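How to Deep Clean a Changing Room Floor

Updated October 2018

Floors in changing rooms pick up body oil, soap residue and fine grit from shoes. Mopping once a day keeps them presentable, but every few months they need a proper scrub. These steps are for smooth, sealed floors. Do not use them on bare wood or unsealed stone.

What you need

Stiff broom or dust mop
Two buckets and two flat mops
Neutral floor cleaner
Deck brush with nylon bristles
Plastic putty knife
Wet floor signs

Step 1: Clear the floor

Take out benches, mats, bins and scales. Anything that can't be moved should be wiped down at the base before you start, so dirt doesn't run back onto the clean floor later.
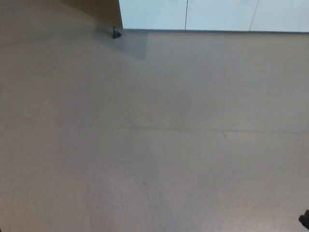

Step 2: Sweep and scrape

Sweep from the far wall to the door. Go along the bottom of the cabinets twice. Lift gum and tape residue with the plastic putty knife held nearly flat. A metal blade will scratch the finish.

Step 3: Mix the cleaner

Follow the label on your product. At our Camden site we use 5 ounces to 4 gallons of warm water. A stronger mix leaves a film that gets slippery and attracts more dirt.

Step 4: Wet and scrub

Wet an area you can finish before it dries. Leave the solution on for the time given on the label, then scrub in two directions with the deck brush. Use the first mop to pick up the dirty water. Change the water when you can't see the bottom of the bucket.

Step 5: Rinse

Go over the same area with clean water and the second mop. Do not skip this. Most sticky floors are floors that were never rinsed.

Step 6: Do the lockers while the floor dries

Start with the ones you can reach from the doorway. Wipe the inside from top to bottom with a damp cloth, then the inner face and edges of the door. Pay attention to the corners at the back and the recess behind each handle. Leave doors open until the inside is dry. 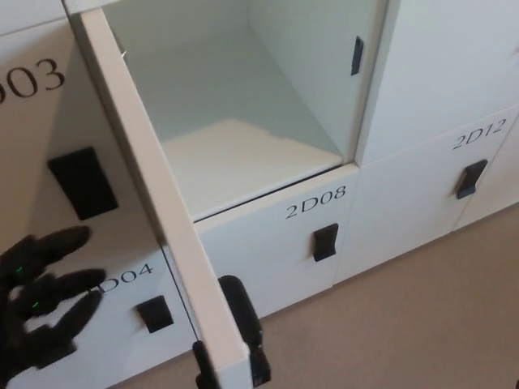

An open locker with nothing inside.

Step 7: Put everything back

Wait until the floor is dry to the touch, including along the walls. Lift benches into place and check their rubber feet. Replace any that are worn through.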